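Womevdale Football Ground - matchday safety check, March
Checked by: Ximena Cervantes
Kickoff against Bolari: 3 p.m.

Main stand, 408 seats: OK. Seat 129 has a broken hinge, I put tape on it and it must not be sold.

Exit gates: 2 checked. The gate on the Peñalver side opens, but it is heavy for one steward. Please oil it before the next home game.

Goal nets and posts: OK. Anchors are tight at both ends.

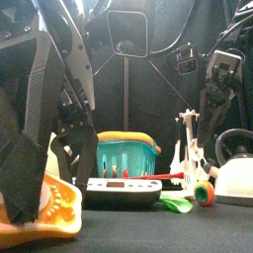 Corner flags: one pole is bent near the ground. Replace it.

Pitch surface: acceptable. The goal area at the north end is soft - the referee should look at it before the warm-up.

Floodlights: OK, all lamps came on. The Brurkico switch box was not locked when I arrived. I locked it and returned the key to the office.

First aid room: stretcher present, ice packs missing. Not passed until they are bought.

Away section, 196 places: OK. Handrail was painted, but the lower step still needs a yellow line.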